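Choosing a toilet: notes from the showroom

The downstairs toilet in this house has a cistern that takes 183 seconds to refill. I timed it in December, with a phone on the windowsill and the bathroom tap off, and then timed it again to be sure. The fill valve has been changed, the filter has been cleaned and the isolating valve is fully open. The pan itself is also worn inside and holds limescale in a ring that no longer responds to acid. I have decided to replace the whole unit and leave the valve alone.

This post covers what I measured before shopping, what I looked at in Plorstead, and what I have ordered. A second post will cover the fitting.

Measurements first. The figure that matters most with a floor-standing toilet is the set-out, meaning the distance from the finished wall to the centre of the waste outlet. It applies to pans that discharge downwards through the floor. Older British pans usually discharge backwards, in which case the figure to take is the height of the outlet centre above the floor. Mine goes backwards into a soil pipe in the wall. Measure from the finished floor, tiles included. If you intend to add flooring later, subtract its thickness now.

After that I recorded the following:

Width between the side wall and the basin pedestal, taken at floor level and again at seat height.

Distance from the back wall to the door in its open position.

Position of the water inlet, which on mine is at the bottom left.

Height of the window sill, which limits the height of the cistern and also whether a lid can stand fully upright.

Position of the nearest electrical supply. There isn't one.

The last item rules out anything with a heated seat or a washing function unless I am prepared to have a fused spur run from the hall. I had a quote for that work and it was more than I wanted to pay for a warm seat. I looked at the electric units anyway, because the prices have come down and I may want one upstairs later.

The place I went to is Kelmendi, on the trading estate at Plorstead. It sells mostly to fitters but will deal with the public. The stock is set out on the floor and not plumbed in, with the exception of a few pieces along one side. Deliveries come in during the morning and some of the unpacking is done among the display models, so you may have to walk round boxes. I went at half past two and stayed for more than an hour.

My method was to treat each toilet in the same order: lid, seat, bowl, outside surfaces, fixings. I wrote the results in a notebook under the model name. Without a fixed order I find that I look at the shape, form an opinion and stop.
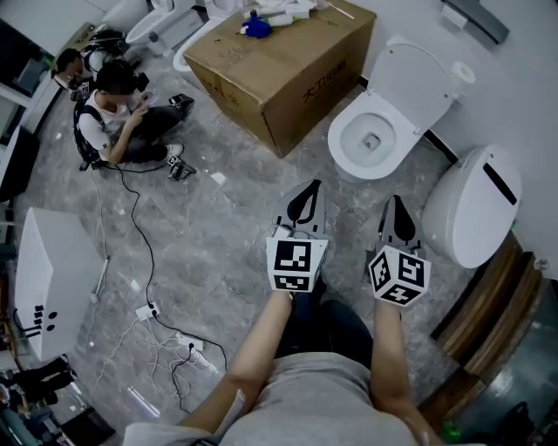 Lid up on one, lid down on the next. The one on the right is the smart-toilet style.

Lids. A lid needs somewhere to go. Open, it leans back past the vertical on most designs, and if the wall or cistern is in the wrong place it will rest at too steep an angle and fall forward. I opened every lid and let go. On two models the lid stayed up but could be brought down with a light knock, and I crossed both off. Soft-close hinges are now standard on everything except the cheapest range. The ones worth having also release with a button, so that the seat lifts off for cleaning. I tried the release on each. The Bikum hinge took one thumb. The Unum hinge took two hands and some force, though it may loosen with use.

Bowls. Rimless bowls have replaced the old box rim almost completely. The water enters at one or more points at the back and is thrown round the inside of the bowl by a shaped ledge. There is nothing underneath to scrub. The drawback is that on a poorly shaped bowl the water can ride over the edge at the front, and you can't check this on a dry display model. I asked whether any could be flushed and was shown the Bikum. It cleared the bowl without splashing on a full flush and left the front slightly under-rinsed on the short one. I can live with that.

Oval bowls are longer than round ones. The difference is small, but in a narrow room it comes straight out of the space for your knees. I checked the projection of each against my door measurement and found that two of the longer ones would have stopped the door opening fully.

Outside surfaces. A fully skirted pan has smooth sides down to the floor and is quick to wipe. It is also slower to install, as the fixings are reached through small holes in the side and the soil connection has to be made blind. An open-backed pan is the reverse. I have fitted both and would pay extra for the smooth sides, since fitting is done once and wiping is done every week.

Smart units. The controls and the water heater take up room at the back, so the body is bulky for the seat height. Most have no visible cistern and depend on mains pressure or an internal pump. I asked about a power cut and was told that the model I was looking at has a manual release behind a side panel. I would want to see that in the instructions before buying. The top of the range was marked at 3,000 pounds without fitting.

I ordered the Bikum in white, rimless and fully skirted, with the quick-release seat. Delivery is 12 working days. The pan connector is not included and neither is the inlet hose, so I bought both at the counter. I also bought a tube of sanitary silicone and a pair of longer fixing screws, as the floor in that room is tile over board and the supplied screws are short.

Two things I would do differently. I should have taken a steel rule as well as a tape, because a tape will not sit flat against a curved pan. I should also have photographed the existing pipework. When the person at the counter asked whether my soil pipe had a socket or a plain end, I had to guess, and I went home and found that it is a plain end. The connector I had bought suits it.

Old unit comes out next. The floor bolts have rusted and I expect to cut them.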